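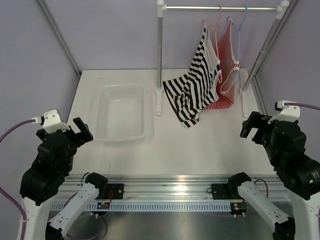 PILLHAM, Apr 24, 2025 -- Researchers at the Cemell laboratory have published the results of a new training method for robots that handle clothes. The method is called Nyanda. It teaches a two-armed robot to take garments off a small rack and put them in a bin, and it does this with fewer wasted recordings than the method the laboratory used before.

In the usual way of training, a human operator guides the arms through the whole task many times, and the robot learns from all of these recordings with equal weight. The Cemell group changed this. Their program first looks for the moments where the operator slowed down or corrected the position of the gripper. These short parts are then shown to the learning system more often than the rest.

"The long movements through the air are easy to learn," the group writes in its report. "The difficult part is the last few centimeters before the cloth is touched, and in a normal recording this part is very short."

The training set had 3,000 recordings, and both methods were given exactly the same ones. In the tests, the robot trained with Nyanda finished the task in 65 percent of the attempts. The robot trained in the older way reached 58 percent. An attempt was counted only when the garment was fully inside the bin and the hanger had not fallen from the rod.

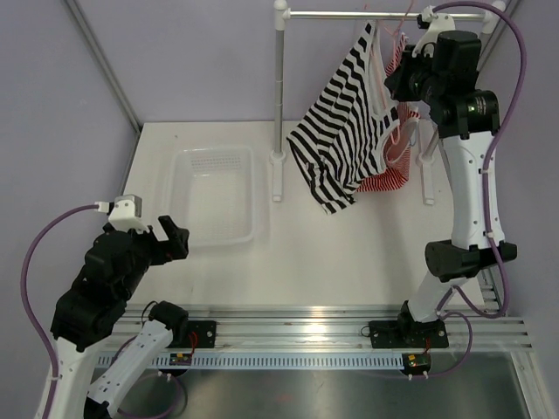 Overlapping garments were the main reason for failure with both methods. When two pieces hang close together, the gripper can catch both of them, or it can pull the wrong one. The cameras do not always help with this. With the right arm raised at the rack, the gripper and the wrist cover a good part of the red and white garment from the view above the table, and the black and white one hangs in front of much of what is left. Each arm also carries its own small camera over the gripper, and the report says that the system relied on these views most in the last part of the movement.

The group says the gain is modest, but it came without new recordings and without any change to the arms. Preparing the data took longer than expected, however. The first version of the program marked too many moments as important, among them short pauses when the operator was only resting. This was corrected in March by ignoring every pause in which both grippers stayed open.

A second test site in Tirkivmont will now repeat the work with 10 types of garment, including some with long sleeves. The arms and the rack will be the same, but the operators will be different people. The Pillham group wants to know if the method still finds the right moments when the style of the operator changes -- this was not tested in the present study.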